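Section 9: Wiping a marble floor by hand

Okay, knees! If you skipped the kneeling pad back in section 2, go get it now, I'll wait. I do my hallway this way every June and I always think I can manage without one (I can't).

1. Sweep first. Grit scratches marble, and a rag just drags it along.

2. Mix one capful of Vilela stone soap into a bucket of lukewarm water. Dunk the cloth and wring it until it stops dripping.

3. Fold the cloth into a thick pad about the size of your hand. An old frayed one is fine, mine are all ancient!

4. Spread your fingers wide over the pad and press down. Put your other palm flat on the floor next to it and lean on that arm a bit, so your back gets a break.
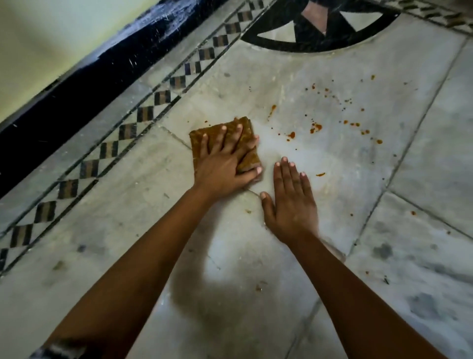 Jarkero Home Care Guide, page 13

5. Work one slab at a time, going with the grout lines, and flip the pad to a clean side before you start the next slab.

6. Got a dark gray patch? Go over it twice, then leave it alone for 15 minutes. If it fades, it was just damp. If it's still sitting there, it's a stain, and you want the poultice in the next section.

Caution: no vinegar, no lemon, no bathroom spray. They eat the polish right off marble, and I learned that on my own front step.

Note: a colored rag can bleed onto pale stone, so try it in a corner first. Filipa Valente wrote in to say she boils hers before the first use, and I've started doing the same.

7. Rinse the cloth, hang it up to dry, and stay off the floor in your socks until it's dry too.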